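Home | About | Courses | Room Hire | Contact

About Basolano

Basolano is an evening and weekend language school for adults. We teach Spanish, Italian and Portuguese in small groups, on the second floor above the Jumier shoe repair shop. Most of our students work during the day and come to us after dinner or on Saturday mornings.

How we started

Nuria Urquijo opened the school with one Spanish class and a secondhand whiteboard. She had been teaching at a community college and wanted to run courses where people talked for most of the hour. The first group met in a rented dance studio and sat on folding chairs. Italian was added the next fall, and Portuguese came after several students asked for it before moving abroad for work.

We now run 18 groups a week. No group has more than eight people in it. If a course fills up, we keep a waiting list and open a second one when we can find a teacher for it.

How the classes work

A term lasts 12 weeks. Classes are 90 minutes long, with a ten-minute break in the middle. Beginners follow a printed course book that we wrote ourselves, and it is included in the fee. From the intermediate level on, teachers choose their own material – news stories, recipes, short plays, letters from the tax office. Homework is short and we do check it.

Students often stay in the room during the break and go on talking, and teachers are asked to stick to the language of the class then too. Drinks are fine at the tables. Please keep hot food in the hallway.
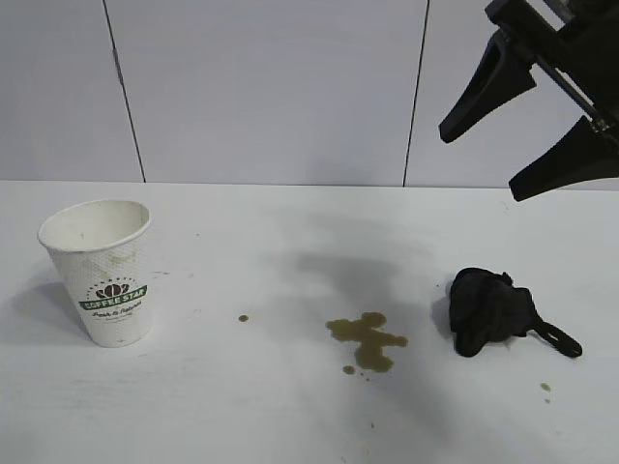
Placement and fees

New students take a spoken placement interview, which lasts 15 minutes and costs nothing. Call or stop by the office to set one up. Fees are due in the first week of term and can be paid in two parts. Students over 65 get a reduced rate. If you miss a class, you may sit in on another group at the same level that week – ask the office first.

The spring term ends in May and summer conversation groups follow.

Comments

Jayasinghe: Did Italian 2 last year. Good teacher, cold room. Bring a sweater.

flidholm24: Is there parking on Saturdays?

Basolano office: Yes, behind the building, free until noon.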